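# rernwood

헛간 한 채를 지으면서 쓴 작업 일지, 자재 목록, 재단표와 그것을 정리하는 스크립트를 모아 둔 저장소다. Rernwood는 헛간에 붙인 이름이고 저장소 이름도 그대로 따랐다. 위치는 Tretorstead 집 뒷마당이며, 원래 있던 철제 창고를 걷어 낸 자리에 목조로 다시 올렸다.

처음에는 공책에 적었다. 비에 한 번 젖은 뒤로 CSV로 옮겼고, 옮기는 김에 재단 계산을 하는 파이썬 스크립트를 붙였다. 남이 쓰라고 만든 도구는 아니지만 비슷한 크기의 헛간을 짓는 사람이라면 표 구조 정도는 가져다 쓸 수 있다.

마지막 정리: 21/02/2026

## 상태

- 기초, 바닥틀, 벽체, 지붕: 완료
- 문: 달았음. 아래쪽 틈 조정 남음
- 창: 한쪽만 완료
- 외부 도장: 두 면 완료, 북쪽과 뒤쪽 남음
- 내부 선반: 도면만 있음
- 전기: 계획 없음

남은 도장은 기온이 오르면 한다. 내부 선반은 실제로 물건을 넣어 보고 나서 위치를 정할 생각이라 도면이 바뀔 수 있다.

## 폴더 구조

```
rernwood/
 log/
 journal.csv
 weather_notes.md
 materials/
 orders.csv
 leftovers.csv
 cuts/
 cutlist.csv
 stock.csv
 drawings/
 floor.svg
 wall_front.svg
 wall_side.svg
 roof.svg
 shelf_draft.svg
 scripts/
 cutplan.py
 check.py
 summary.py
 README.md
```

`drawings/`의 파일은 전부 손으로 고친 SVG다. 캐드 원본은 없다. 벽체 도면 두 장은 실제 시공과 조금 다르고, 다른 부분은 도면 안에 붉은 글씨로 적어 두었다. 지붕 도면은 시공 후에 다시 그렸으므로 그대로 믿어도 된다.

## 데이터 설명

### log/journal.csv

하루 작업을 한 줄에서 몇 줄까지 나눠 적은 일지다. 현재 125줄이다. 작업을 하지 않은 날은 줄이 없다.

| 열 | 형식 | 내용 |
|---|---|---|
| date | 문자열 | 작업한 날 |
| part | 문자열 | floor, wall, roof, door, window, paint 중 하나 |
| task | 문자열 | 한 일 |
| hours | 실수 | 작업 시간, 반 시간 단위로 반올림 |
| helper | 불리언 | 다른 사람 손을 빌렸는지 |
| note | 문자열 | 자유 기입, 비어 있을 수 있음 |

`hours`에는 자재를 사러 다녀온 시간이 들어 있지 않다. 치우는 시간은 들어 있다. 초반 기록 일부는 공책이 젖어 읽지 못한 부분이 있어 `hours`가 비어 있다. 추정해서 채우지 않았다.

### log/weather_notes.md

날씨 때문에 작업을 미루거나 중간에 접은 날만 적었다. 측정값은 없고 비, 바람, 서리 정도의 단어뿐이다. 도장 순서를 정할 때 참고했다.

### materials/orders.csv

주문 내역이다. 목재는 거의 전부 Tambunan 목재상에서 받았고 철물은 동네 가게에서 그때그때 샀다. 철물은 영수증을 버린 것이 있어서 합계가 실제 지출보다 적게 나온다.

| 열 | 형식 | 내용 |
|---|---|---|
| item | 문자열 | 품목 |
| category | 문자열 | timber, sheet, hardware, finish, other |
| qty | 정수 | 수량 |
| unit | 문자열 | 개, 장, 통, 봉 |
| supplier | 문자열 | 구입처, 모르면 빈칸 |
| received | 불리언 | 받았는지 |

가격 열은 공개본에서 뺐다. 시기와 지역에 따라 차이가 커서 남에게 참고가 되지 않는다고 보았다. `summary.py`는 가격 열이 없으면 금액 부분을 건너뛴다.

### materials/leftovers.csv

쓰고 남은 자재다. 길이가 짧은 토막은 적지 않았다. 선반을 만들 때 여기 있는 판재부터 쓸 예정이다. 습기를 먹고 휜 것은 `usable`을 `false`로 표시했다. 버리지는 않았고 받침목으로 쓴다.

### cuts/cutlist.csv

잘라야 할 부재 목록으로, 157줄이 들어 있다. 이 저장소에서 가장 자주 고친 파일이다.

| 열 | 형식 | 내용 |
|---|---|---|
| id | 문자열 | 부재 번호, 연필로 나무에 적은 것과 같음 |
| part | 문자열 | journal.csv의 part와 같은 값 |
| section | 문자열 | 단면 구분 |
| length_mm | 정수 | 길이, 밀리미터 |
| angle | 문자열 | 직각이면 빈칸 |
| done | 불리언 | 잘랐는지 |

길이는 모두 마감 치수다. 톱날 두께는 포함하지 않으며 `cutplan.py`가 계산할 때 더한다. 서까래처럼 양 끝을 비스듬히 자르는 부재는 긴 쪽을 기준으로 쟀다. 이걸 짧은 쪽으로 착각해서 서까래 하나를 버렸고, 그 기록은 일지에 있다.

```
id,part,section,length_mm,angle,done
D-top,door,narrow,810,,true
W-left,window,narrow,1010,,true
W-right,window,narrow,1010,,true
```

### cuts/stock.csv

가지고 있는 원장 길이 목록이다. 새로 주문이 들어오면 손으로 추가한다. `orders.csv`와 자동으로 연결되지 않는다. 연결하려고 해 봤는데 목재상에서 주는 길이가 주문서와 조금씩 달라서 실측값을 따로 적는 쪽이 편했다.

## 스크립트

파이썬 표준 라이브러리만 쓴다. 따로 설치할 것은 없다.

### cutplan.py

`cutlist.csv`와 `stock.csv`를 읽어 어느 원장에서 무엇을 자를지 정한다. 긴 부재부터 들어갈 수 있는 원장에 차례로 넣는 단순한 방식이다. 최적해를 보장하지 않는다.

```
python scripts/cutplan.py --part wall
python scripts/cutplan.py --part roof --kerf 3
python scripts/cutplan.py --all --skip-done
```

`--kerf`는 톱날 두께다. 날을 바꾸면 이 값도 바꿔야 한다. `--skip-done`을 주면 이미 자른 부재는 계산에서 뺀다. 이때 `stock.csv`에서도 쓴 원장을 미리 지워야 결과가 맞는다. 자동으로 지우는 기능은 일부러 넣지 않았다. 종이에 뽑아 둔 표와 파일 내용이 달라지면 작업 중에 헷갈린다.

결과는 화면에 글자로 나온다. 파일로 남기려면 다음처럼 한다.

```
python scripts/cutplan.py --part wall > wall_plan.txt
```

### check.py

표의 오류를 찾는다. 확인하는 항목은 다음과 같다.

- 부재 번호 중복
- 길이가 비어 있거나 0인 줄
- `part`에 정해진 값이 아닌 것이 들어간 줄
- 가장 긴 원장보다 긴 부재
- 받지 않은 자재를 `leftovers.csv`에 적은 경우

오류가 있으면 줄 번호를 출력하고 끝난다. 고쳐 주지는 않는다.

### summary.py

일지를 읽어 부분별 작업 시간을 더한다. `hours`가 빈 줄은 합계에서 빠지고, 빠진 줄 수가 마지막에 따로 나온다. 바닥 작업 시간은 빈칸이 몰려 있어서 실제보다 짧게 나온다.
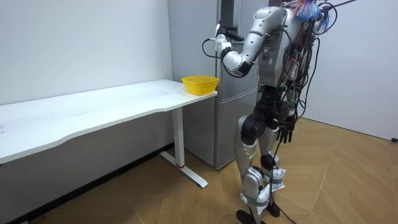
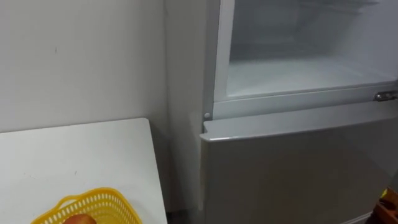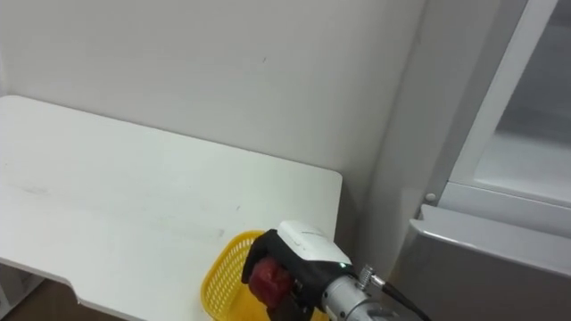
*차례로 흰 벽을 따라 놓인 긴 테이블, 위 칸이 열린 흰 냉장고, 노란 플라스틱 바구니.*

## 치수와 표기

단위는 전부 밀리미터다. 목재상 견적서에 다른 단위로 적힌 것은 실측해서 바꿔 적었다. 환산값이 아니다.

방향은 문을 마주 보고 섰을 때를 기준으로 한다. `left`는 왼쪽 벽, `right`는 오른쪽 벽, `back`은 문 반대쪽 벽이다. 도면도 같은 기준이다. 다만 `weather_notes.md`에서는 동서남북을 쓴다. 문이 남쪽을 보고 있으므로 `back`이 북쪽 벽이라고 생각하기 쉬운데, 실제로는 조금 틀어져 있다. 도장 기록에서 '북쪽'이라고 쓴 면은 `right`, '뒤쪽'이라고 쓴 면은 `back`이다.

문틀 안쪽 폭은 810이고 창틀 높이는 1,010이다. 두 값 모두 틀을 세운 다음 다시 잰 것이다. CSV에는 자릿수 쉼표를 쓰지 않는다.

## 도장 기록에 대해

외부에는 Oslow라는 수성 스테인을 썼다. 일지의 `paint` 항목에서 `O1`은 첫 칠, `O2`는 두 번째 칠을 뜻한다. 두 번째 칠은 첫 칠 다음 날 했고, 비가 와서 하루 더 미룬 면이 하나 있다. 왼쪽 벽이다. 그 면의 색이 앞면보다 약간 짙게 나왔는데 원인은 모르겠다. 통을 덜 저었을 수도 있고 판재 묶음이 달라서일 수도 있다.

절단면에는 칠을 한 번 더 먹였다. 벽 판재 아래쪽 끝은 세우기 전에 칠하는 것이 훨씬 편하다. 앞면은 세운 뒤에 누워서 칠했고, 왼쪽 벽부터는 순서를 바꿨다.

처마 안쪽은 칠하지 않았다. 나중에 칠하게 되면 일지에 `eaves`라고 적어 구분한다.

## 알려진 문제

- `cutplan.py`는 각도가 있는 부재를 맞물려 자르는 경우를 고려하지 않는다. 서까래를 서로 뒤집어 배치하면 원장을 조금 아낄 수 있지만 계산에는 반영되지 않는다.
- 합판은 계산하지 못한다. 길이만 다루는 도구라서 판재 재단은 종이에 그려서 했다. 그 종이는 스캔하지 않았다.
- `section` 값이 두 가지 방식으로 적혀 있다. 벽체까지는 `narrow`, `wide`로 적었고 지붕부터는 실제 치수를 적은 줄이 섞여 있다. `check.py`는 이것을 오류로 잡지 않는다.
- 윈도우에서 엑셀로 CSV를 저장하면 한글 메모가 깨질 수 있다. UTF-8로 저장할 것.
- `wall_side.svg`는 한쪽 벽만 그린 것이다. 반대쪽은 창이 없다는 점만 다르다고 생각했는데, 시공하면서 중간 기둥 위치도 달라졌다.

## 다시 짓는다면 바꿀 것

기초 블록의 수평을 더 오래 맞추겠다. 바닥틀을 얹은 뒤에 한쪽이 낮은 것을 알고 쐐기를 넣었는데, 문 아래쪽 틈이 고르지 않은 것도 그 영향으로 보인다. 경첩을 조정해서 어느 정도 잡았지만 비가 많이 온 뒤에는 문이 다시 바닥에 닿는다.

창은 완제품을 먼저 사고 그 크기에 맞춰 개구부를 내겠다. 이번에는 개구부를 먼저 냈고, 맞는 창이 없어서 틀을 직접 짰다. 유리를 끼우는 데만 주말을 두 번 썼다.

지붕 방수지는 맑은 날 아침에 깔아야 한다. 오후에 시작해서 절반만 덮은 채 밤을 넘겼고, 바람에 한쪽이 말려 올라갔다. 찢어진 곳은 없었지만 고정못을 전부 다시 박았다.

부재 번호는 양 끝이 아니라 넓은 면 가운데에 적는 편이 낫다. 끝에 적으면 다듬을 때 번호까지 잘려 나간다.

## 변경 내역

- 1월: 공책 내용을 CSV로 모두 옮김. 읽지 못한 시간은 빈칸으로 둠
- 1월: `check.py`에 부재 번호 중복 확인 추가
- 그 뒤: `orders.csv`에서 가격 열 제거, `leftovers.csv`에 `usable` 열 추가
- 이번 정리: `roof.svg` 교체, 선반 초안 도면 추가, 이 문서의 방향 설명 수정

## 사용 조건

표와 도면은 자유롭게 복사하고 고쳐 써도 된다. 출처 표기는 하지 않아도 된다. 스크립트는 MIT 라이선스를 따른다.

도면은 우리 집 마당의 흙과 경사에 맞춘 것이다. 구조 계산을 받은 적이 없으니 그대로 짓지 말고, 눈이 많이 오는 곳이라면 서까래 간격부터 다시 정해야 한다. 신고나 허가가 필요한 크기인지도 지역마다 다르므로 관할 관청에 확인해야 한다.

## 문의

표에서 틀린 값을 찾으면 이슈로 남기면 된다. 부재 번호를 같이 적어 주면 확인이 빠르다. 답은 주로 저녁에 하고, 날씨가 좋은 주말에는 늦는다. 선반 도면은 아직 초안이라 치수 오류를 알고 있는 부분이 있다. 왼쪽 받침대 길이는 다음 수정 때 고친다.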